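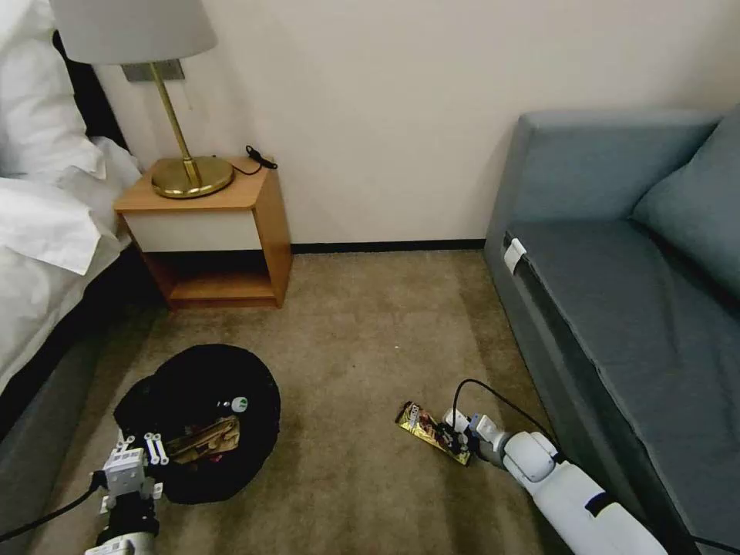
スポーツ雑誌バックナンバーの保管と整理

スポーツ誌や観戦プログラムは、単行本に比べて用紙が薄く、表紙の光沢加工が強いものが多い。同じ棚に同じ方法で並べると、先に傷むのは雑誌のほうである。本稿では家庭で実施できる手順をまとめる。

1. 仕分け
判型、綴じ方の順に分ける。中綴じ(針金留め)と無線綴じ(背を糊で固めたもの)は保管姿勢が異なるため、混ぜない。創刊号、特集号、最終号など残す優先度の高いものには、この段階で付箋ではなく中性紙のしおりを挟む。付箋の糊は数年で紙面に移り、剥がすと印刷層を持っていくことがある。

2. 清掃
乾いた柔らかい刷毛で、天、小口、地の順に埃を払う。水拭き、アルコール拭きは行わない。光沢表紙の指紋はマイクロファイバー布で一方向に軽く拭く。力を入れて往復させると細かい擦り傷が残る。

3. 針金の錆
中綴じ誌で針金に赤錆が出ている場合、紙に錆が移る前に抜く。
・見開き中央を開き、薄いヘラで針金の足を起こす
・表紙側から真っすぐ引き抜く
・元の穴に生成りの綿糸を通し、内側で結ぶ
ステンレス針で綴じ直す方法もあるが、家庭用ホチキスでは穴の位置が合わず、折り目が裂けやすい。錆が点状で粉が出ない程度なら、そのままでよい。

4. 袋と当て紙
袋はポリプロピレン製を使う。塩化ビニル製は可塑剤が表紙インクに移り、貼り付く。当て紙は無酸の板紙とし、判型より上下左右とも数ミリ大きいものを選ぶ。袋の口は密閉せず折り返すだけにする。糊付きの袋は、出し入れの際に糊が表紙に触れるため、糊が本体側にあるものを選ぶ。

5. 箱と姿勢
無線綴じは立てて、中綴じは平積みで保管する。平積みは一箱9冊までとし、綴じ側を交互に入れ替えて高さを揃える。立てる場合は隙間を残さず、かといって指が入らないほど詰めない。端数が出たら板紙を丸めて詰め物にする。
段ボール箱は酸性のものが多い。長期保管では文書保存箱に替えるか、内側を中性紙で覆う。

6. 置き場所
床に直置きしない。外壁に接する押入れの下段は結露しやすく、すのこを敷いても不十分な場合がある。直射日光の当たる棚では背の赤と黄が先に退色する。湿度計を箱の近くに置き、55%を超える日が続くときは扉を開けて風を通す。乾燥剤を入れすぎると無線綴じの糊が硬化し、背割れの原因になる。

7. 目録
表計算ソフトで足りる。列は誌名、巻号、発行月、状態、箱番号、備考とする。誌名の変更や運営会社の交代があった場合、旧誌名で検索できるように備考へ併記しておく。ウェブへ移行した媒体は古い記事が予告なく消えることがあるため、必要な記事は印刷するか、PDF/A形式で保存し、URLと取得日を目録に加える。
筆者の目録は現在232冊で、箱番号は鉛筆で箱の短辺に書いている。油性ペンは臭いが残り、箱の入れ替えのたびに消せないので使わない。

8. 点検
間隔は730日以内とする。乾燥した時期、たとえば11月に行うと作業しやすい。確認するのは次の点である。
・銀色の虫(シミ)の食害跡
・袋内側の曇り
・背の糊の割れ
・針金の変色
曇りが見られた袋は中身を出し、日陰で一晩置いてから新しい袋に移す。虫の跡がある号は他の号から離し、別の箱で様子を見る。

補足
読者のヴァルボナ・ボシュコヴィッチ氏から、付録ポスターの折り目について質問があった。折ったまま本誌に挟むと前後のページに段がつくため、外して広げ、中性紙を重ねて別に平置きするのがよい。目録の備考には「付録別置」と記入する。折り目にアイロンを当てると光沢加工が溶けるので避けること。

最終更新:2021年9月26日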